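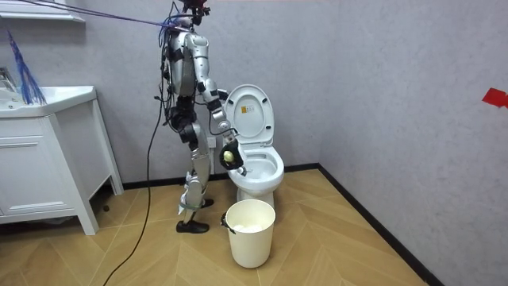
Can Dreltdale households get money back for replacing an old toilet this spring?

Households on the town water system can claim up to $200 toward a low-flow model, and applications are open now.

The Dreltdale water department began taking forms on April 22, 2025, after the town council set aside money for the rebate in its January budget vote. The offer covers single-family homes, duplexes and apartments where the account holder pays the water bill directly. Renters can apply too, with a signed note from the landlord.

To qualify, the old toilet has to be one of the high-volume kinds that were common before water-saving models became standard. The new one must be on the department's approved list, which is posted on the town website and taped up at the front counter in town hall. Toilets bought before the program opened are not covered, and neither are repairs to an existing tank or bowl.

The department says toilets are the biggest single use of water inside most homes in town, and that the older neighborhoods along Avram Street and in the Numside section have the most fixtures left to replace. Many of the houses there still have their original plumbing. Leaks are a separate problem - a worn flapper can let water run all day without making much noise - and the department is giving out dye tablets for checking. A tablet goes in the tank, and if color shows in the bowl before anyone flushes, the flapper needs to be changed. The tablets are free and there is no form to fill out for them.

Water use in Dreltdale has climbed for several summers, and last year the town asked residents to cut back on lawn watering for most of the season. The Prarkska reservoir, which supplies the town and two smaller districts to the north, went into the winter lower than usual. It has come back up with the spring rain, but the department said it would like to avoid another round of limits.

There is enough money in the program for 400 rebates. Each household can claim two, one per bathroom, and forms are handled in the order they come in. Applicants need a dated receipt, a copy of a recent water bill and a photo of the new toilet in place. Installation costs are not covered. People who do the work themselves get the same amount as those who hire a plumber.

Old toilets can be dropped off at the transfer station on Avram Street during regular hours. The seat, lid and any metal parts have to come off first. The station normally charges $35 for bulky items but will drop the fee for anyone who shows a stamped rebate form. The porcelain will be crushed and used as base material for a path repair in Numside later in the year.

Rebates will show up as a credit on the water bill, usually within two billing cycles. Residents who would like a check can ask for one on the form, though checks take longer to process.

Forms are available at town hall, at the library and on the department's page of the town website. Completed forms can be mailed, dropped in the payment box outside town hall or handed in at the counter.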